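Black marble vanity top, water marks driving me nuts

Skurgate_Sue
Joined: July
Posts: 6

ok so we moved in and the bathroom has a black marble counter, white veins all through it. looks great for maybe ten minutes. then every drop from the faucet dries into a white ring. Hard water here in Stustley, really hard. I've tried paper towels (lint), microfiber (streaks), an old t-shirt (both). Somebody at work said just squeegee it like a shower door??

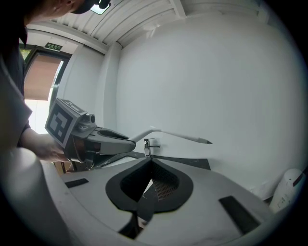 Worst part is behind the faucet, that strip by the wall. Can't get a cloth flat back there. What are people using? Don't want to reseal unless I have to.

tapwrench29
Posts: 29

Squeegee, yes. Pull toward the sink every time, never toward the wall or you just park the water in the caulk. Takes 5 seconds. Then one dry cloth for the edges. Done

Fumeo
Posts: 2

Disagree. Squeegee on marble is asking for it. One bit of grit under the blade and you've got a scratch you'll see forever on black. Cloth only. Pat dont wipe.

tapwrench29

grit under a cloth does the same thing?? rinse the blade first. I've done mine 2 years, no scratches

Fumeo

Then you've been lucky. Also are you sure its marble, lots of "marble" is quartz. Matters a lot for what you put on it

Skurgate_Sue

Landlord says marble. I have no idea tbh. Anyway gave the squeegee a go, white T-shaped one with a black handle. Sink is the undermount kind, over on the left, so pulling that way is easy enough from the right side.
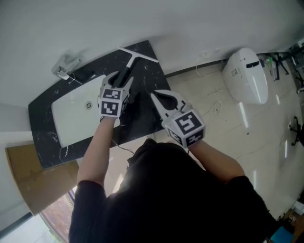
Flat part is fine, no complaints. Its the back corner at the faucet thats still a pain, blade is too wide to get around the base. And do I need to do the inside of the sink too or just let that drain?

Aigars Rimkutė
Posts: 6

Sink can drain. For the corner get a smaller blade, or cut a cheap one down with a utility knife. Old toothbrush around the faucet base first, then dry. NO vinegar. Everyone will tell you vinegar for hard water and it etches marble, you get dull spots that dont come off.

tapwrench29

+1 no vinegar

Vörös

vinegar is fine if you dilute it, been using it on my counter forever

Aigars Rimkutė

Is your counter marble?

Vörös

granite

Aigars Rimkutė

ok well

Fumeo

Still say cloth. But agree on the vinegar. Stone cleaner, neutral pH, read the bottle. And reseal if a drop of water leaves a dark spot after 5 min, thats the test.

Skurgate_Sue

Did the drop thing by the soap dish, left a spot. ugh. So reseal it is I guess. Does the faucet have to come off for that or can I tape around it?

tapwrench29

tape is fine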